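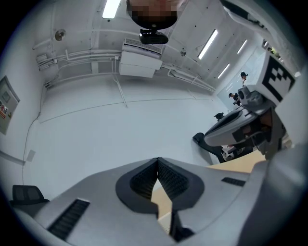

Two grippers up at the table, marker cube on the right-hand one, ribbed pads in the notch of the near one.

Gaveck Good Practice Pack for Hand-Held Grippers, second edition
Reviewed August 2022
Price paid: 70 pounds from Fahmy, plus postage
Verdict: buy it, skip the stickers

Quick one as I'm on the bench again after lunch. We do hand-held gripper recording at Pindumby, two-handed table jobs mostly, people holding the grippers and doing the task so an arm can learn it later. Had house rules before this. They lived on a whiteboard and got rubbed out.

The pack is a ring binder, a set of wipe-clean cards, a wall sheet, a roll of stickers and a download code. No hardware. Couple of the bad reviews on the Fahmy site are from people who thought they were getting a gripper for 70 quid. Read the listing.

What's in the binder

Four sections. Before you start, while recording, between takes, keeping the files. Plain writing, short lines, big type. You can read the thing standing up with a gripper in one hand, I have done. Each rule has a number and a "must" or a "should" next to it and they stick to that properly. The musts are few. Good. The last rule set we tried (Nendbridge, free one) had everything as a must, so people ignored the lot.

It isn't a legal standard and Gaveck say so on page one. Won't replace your risk assessment. If you need something to show an insurer, this helps a bit but it's house practice, nothing more. Don't wave it at a machinery inspector.

Before you start

Best section by a distance. Marker rule is the one that's paid for itself. Cube on the gripper: faces clean, edges not lifting, no tape or sleeve over any part of the pattern, and you check it under the lights you're going to record under. Not at the desk by the window. We had a run of takes go bad from glare off the ceiling strips, one face of the cube washing out every time the wrist rolled over. The card has you roll each gripper slowly through the full turn and look at the tracking before the first take. Takes no time. Should have been doing it for ages.

Pads next. Look in the notch, wipe the ribs, close the fingers, check they meet straight. Ours pick up fluff and bits of label. It also says to note the pad condition in the log which we do about half the time.

Cables. Route away from the grip hand, nothing looped round the wrist, nothing trailing where a chair can roll over it. Chairs get their own line, pushed back and out of the working area before a standing task. Sounds fussy. We've had one castor over a cable and that was a afternoon gone.

While recording

Mostly sensible. Start from a marked spot, both grippers in view of each other if the task is two-handed, hold still a moment at start and finish. Don't talk to the person recording unless it's a stop. One agreed stop word, anybody in the room can call it. Like that.

The people rule is where I expected an argument and got one. Must: everyone in the room knows when a camera is running, including people at the back who've got nothing to do with the job. Must: faces blurred before files leave the recording machine. Should: angle the work so the cameras see as few people as possible. The first two fine. Third one is hard with wide lenses on a hand-held gripper. Tip it up to clear a tall box and you've got the ceiling, the air con, whoever's stood over you, everything. The binder seems written for a camera pointing down at a table. A wrist doesn't do that. I'd have liked a page on wide lenses and there's one paragraph.

We get round it with a sign on the door and asking people. Blurring gets done the same day. Works well enough.

Between takes

Short section, too short. Reset the objects, check the cube again, rest your hands. Rest advice is a "should" and I think it ought to be a must. Grippers aren't heavy to pick up. They are heavy after an hour with your elbows out. Card says swap operator at the first sign of ache, well by then people have been aching a while and not said. We've put our own timer on it.

Nothing on cleaning the handles between people. Odd thing to leave out. Wrote ours in biro on the card, doesn't wipe off, lesson there.

Keeping the files

The download is a log template and a naming scheme. Naming scheme is good, dull, does the job. The template wants 2,000 takes to a sheet which is fine until you go over. We hit 2,027 on one task and it didn't warn anybody, the last 27 just sat there without a status. Found them by luck. Gaveck replied to my email and said start a new sheet. OK, but put that in the binder please.

Out of those 2,027 we kept 1,720 after checking against the reject list. Reject list is the other really strong bit. Plain reasons, one code each: marker lost, slip, wrong start, person in the way, operator unsure. "Operator unsure" is a clever one to have. People bin their own bad takes if you let them do it without a fuss. They also tell you never to delete a reject straight off, move it and leave it. Agree.

Cards and wall sheet

Cards are great. Thick, wipe-clean, hole in the corner so they hang off the bench. Pens included are rubbish, use your own. Wall sheet is clear but glossy, so if it's oposite a strip light you can't read the middle of it. Ours is now round the side next to the door.

Stickers

Don't bother. Meant for marking gripper left and right and start spots on the table. Ones on the table lift after a few wipes and leave gum on wood. Left/right ones are too near in colour, dark blue and slightly darker blue. Used coloured tape instead. And keep any of it well off the cube, the binder's own rule, yet the sticker sheet has a drawing with one right up against it.

Against the Nendbridge one

Nendbridge is free and longer. Better on lifting and on batteries, proper charging page with pictures. Worse on everything to do with actual recording. It reads like it was written for fixed arms behind a fence and had hand-held added on later. If you've got no money start there and steal the reject codes idea for yourselves. If you've got more than one person taking turns, get the Gaveck.

Who it's for

Small teams with new people coming through. New starters here get the cards on the first morning and the binder to take away. If you're on your own with one gripper you don't need it, make a list.

Good: marker check, must/should split, reject codes, cards
Bad: wide lens advice, rest breaks, sheet limit, pens, stickers

Four out of five. Would be three and a half without the cards. Will update if the third edition sorts the log sheet, they said it's being looked at but gave no date.

Edit: the refill cards are sold seperately and only in full sets. Look after the ones you've got.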